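Ellard Students Teach a Robot to Clean, One Wipe at a Time

Students in the robotics club at Ellard Technical College are spending this semester on a chore most of them try to avoid at home. They are recording themselves cleaning toilets, and they plan to use the recordings to train a robot arm to do the same job.

The project is called Plevon. It began in the fall as an idea for the club's yearly showcase and has since grown into the main work of the group, which meets in the afternoon in a ground-floor workshop in the Ferrand Building.

Club members do the cleaning with a pair of hand-held grippers, one in each hand. The grippers open and close like the ones on the club's robot arm, and each carries printed black-and-white markers that let the software work out where the hand is and which way it is turned. A student picks up a cloth with one gripper, wipes a part of the bowl or seat, and puts the cloth back. Then the next take begins.

"People expect us to be standing around a robot," said Eugénie Delaunay, a second-year student who leads the project. "Most days we are holding the grippers ourselves and wiping the same rim over and over. The arm comes later."

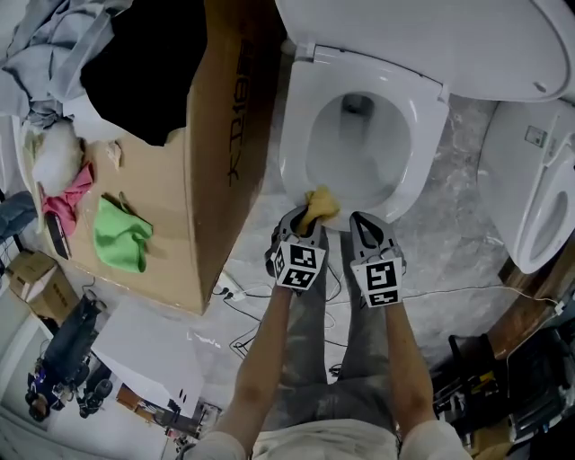
A club member holds a yellow cloth to the front rim of the bowl with the left gripper during work on the Plevon project.

The team had 1,838 takes on file by the end of November. Each one is checked by a second student before it is kept. Takes are thrown out if the cloth falls, if a marker is hidden for too long, or if the person recording stops partway through. Delaunay said the early sessions had the most rejects and that things improved once everyone agreed on how to hold the cloth.

Cloth turned out to be the hard part of the project. A cup or a block keeps its shape when a gripper closes on it, but a rag folds, bunches up and slips. The students use cloths in different colors and thicknesses so that the software does not learn to look for only one kind.

The bowl brings its own problems. The surface is white and curved, and the edge under the seat is hard to reach with a straight gripper. The club tried a longer set of fingers but went back to the standard ones after members complained that their wrists hurt.

The club has 16 members this year, and most of them have taken at least one turn recording. New members start with the seat and lid, where there is more room to move, and go on to the rim after a few sessions. Two students work only on the software. They are using the college's computer lab overnight, when the machines are free, to run the training.

Money for the project comes from the college's student activity fund and from Lenix, a local building services company that gave the club a small grant. Lenix has no claim on the results, according to the club, and the students intend to post their recordings online for other schools to use.

A first test on the robot arm is planned for the spring. The goal is modest. The arm should pick up a cloth, wipe the front of the rim and put the cloth down without help from a student. If that works, the club will move on to the seat.

The showcase is open to the public and will be held in the Ferrand Building lobby. Students from any department who want to join the club can stop by the workshop after 2 p.m. when classes are in session. No experience with robots is needed.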